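六月、十五時過ぎ。

窓側ワークステーション脇の低いキャビネットを片付けた。木目は淡い桃色がかったベージュで、扉は二枚、両開き。先月から右扉の閉まりが悪く、閉めても上端に隙間が残る。資料の整理と扉の点検を同じ日にまとめることにした。

採寸から始める。幅900、奥行400。単位はミリ。購入時の控えには品番1243とあるが、寸法の記載がなく、毎回測り直している。今回は数値を控えの余白に書き込んだ。隣の天板との継ぎ目に段差はない。指でなぞって引っかかりなし。

次に中身。Jirkellの旧版カタログは廃棄。Penningtonの見積書控えは保存期間が残っているため、廊下側の書庫へ移動。Unutierの保守記録はSoledad Hollowayさんの管轄なので、机に置いてメモを付けた。夕方に返事があり、四月以前の分は電子化済み、紙は処分してよいとのこと。残りは青いファイルだけで、従来どおり棚の奥に寝かせて置く。立てると背が棚口に当たる。

蝶番は左右とも上下に一つずつ、計四つ。調整ねじは前後と左右の二方向。右上の前後ねじを半回転締め、左右ねじを四分の一回転戻した。閉めて確認、隙間は上端で半分程度に縮小。さらに四分の一回転で、目視では左扉と揃った。右下は触っていない。上だけで直るなら下は動かさないほうが後の調整が楽になる。 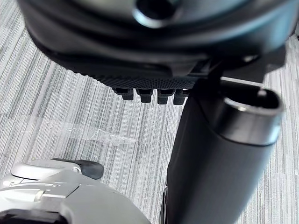
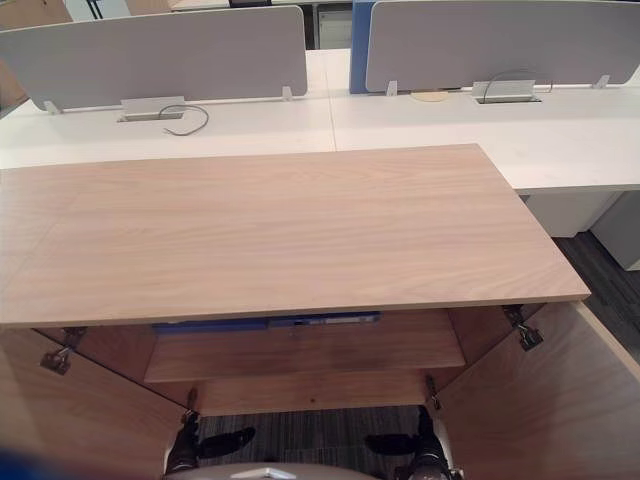 窓側の一角。二枚目:扉を開けたキャビネット、棚の奥に青いファイル類。

床は灰色の縞のカーペットで、毛足の方向によって埃の見え方が変わる。縞に沿って掃除機を一往復、直交方向にもう一往復。扉の下は吸い口が入りにくいため、隙間ノズルに替えた。ノズルはDorkusの付属品で、差し込みが緩い。テープを一巻きして使った。次回までに代替品を探す。

天板は固く絞った布で拭き、乾拭きで仕上げ。木目が波打っているあたりは拭き跡が残りやすいので、手前の角は二度拭いた。洗剤は使わず。棚板も同様に拭いた。棚板の前縁に浅い擦り傷が一か所あり、補修はせず記録のみ。

費用は4000円。内訳は隙間テープ、替えの布、蝶番用の予備ねじ。予備ねじは今回使わなかったので、小袋に品番を書いて引き出しに入れた。領収書は月末にまとめて出す。

開閉を何度か繰り返し、引っかかりなし。右扉は手を離してから閉じ切るまでが左よりわずかに遅い。ばねの差と思われるが、実用上の問題はないため保留。来月の点検で上側二つの緩みを見る。廃棄分の紙は紐で縛って集積所へ。十七時終了。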